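Presance Laundry Room: Gallery and Equipment Notes

Unalia Residences, Block 2
Updated 18 Jan 2023

The laundry room at Unalia was refitted over the winter and reopened to residents in January. The room had been in use for years with a mixed set of machines, two of which had no spare parts left on the market. The work covered the floor, the drains, the water supply, the shelving and the machines. This page collects notes on the finished room, with one picture, and replaces the printed sheet that used to hang by the door. More pictures will be added when the drying side is complete.

Floor and drains

The old tile was removed down to the slab and the slab was leveled. The new surface is smooth and gray, with no joints between the machines and the door. Front-loading machines spin faster than the top loaders they replaced and are less forgiving of an uneven base, so leveling took up most of the first week. Each machine was set with a spirit level on the top panel, front to back and side to side, and the lock nuts on the feet were tightened afterward. The feet should not be adjusted by residents. If a machine walks or knocks during the spin, stop the program and report it.

The floor drain was moved to the rear wall. It has a lift-out strainer that is emptied every two weeks.

Washing machines

All washers in the room are white front loaders with a wide round door. The filter on each one is reached through a cover at the lower right of the front panel. Residents do not need to open it. Before the filter is cleaned, the remaining water has to be drained into a flat tray, and opening the cover without doing this puts water on the floor.

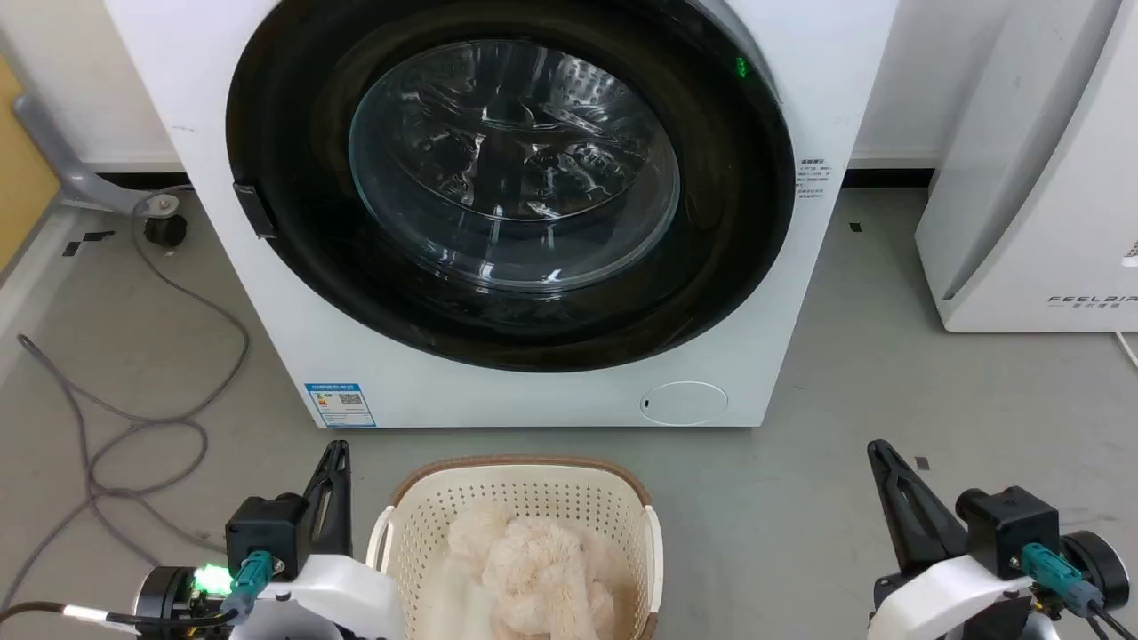 Load size is the most common cause of poor results. A cotton load should fill the drum loosely, with a hand's width of space left at the top. Towels count as cotton but hold more water, so a load of towels should be smaller. Synthetic fabrics should fill no more than half the drum. Wool should fill no more than a third and goes in a wash bag.

Detergent dose depends on water hardness. The supply to the building is hard. Use the dose printed on the package for hard water and a normal load. Too much detergent leaves foam in the drum, and the machine will add rinses to clear it, which makes the program longer than the time first shown. Powder works better on whites. Liquid is fine for colors at low temperatures but should not be used with a delayed start.

Leave the door slightly open after the last load of the day. Wipe the rubber seal, including the fold at the bottom, where lint and coins collect. A hot maintenance cycle is run on every machine once a month with the drum empty.

Baskets

Plastic baskets with pierced walls are the best choice for this room. Air gets through the holes and damp clothes do not sour as fast as they do in a closed bin. Side handles make a full basket easier to carry up the stairs. Set the basket on the floor in front of the door when unloading and pull the items forward into it. Do not stack baskets on top of the machines. The vibration moves them, and the control panels on two washers have already been scratched.

Baskets left overnight are moved to the shelf in the corridor and kept there for two weeks.

Shelving

The shelves come from the Flalar range and are powder-coated steel. They are fixed to the wall at four points each. The lowest shelf is 400 mm above the floor, which leaves room to mop underneath. Bottles go on the lowest shelf and boxes of powder on the one above it. Every container needs an apartment number on it in permanent marker.

Water and power

Cold water only is supplied to the machines. Each one has its own shutoff valve and an inlet hose with a leak stop. The inlet screens were checked after the first week and some grit was found, left over from the pipe work. They were cleaned and will be checked again.

The new meter read 78 at handover. Washers and dryers are on separate circuits. If a breaker trips, report it and use another machine. Do not reset the breaker.

Drying side

Two dryers are in service and a third is on order from Wattimena. The vent duct for the third is already in place and capped. Until it arrives, the fold-out racks by the window may be used. Items on the racks should be removed within a day.

The lint filter has to be cleared after every load. A clogged filter adds time to the cycle and can shut the dryer down on overheating. If this happens, clear the filter, leave the door open for 30 minutes and start again.

Reporting a fault

Use the form on the Presance residents' page or leave a note in the box outside the office, room 637. Give the machine number, the program and any code shown on the display. The key code for the laundry room has not changed.

Back to gallery index
Previous: Bicycle storage
Next: Roof terrace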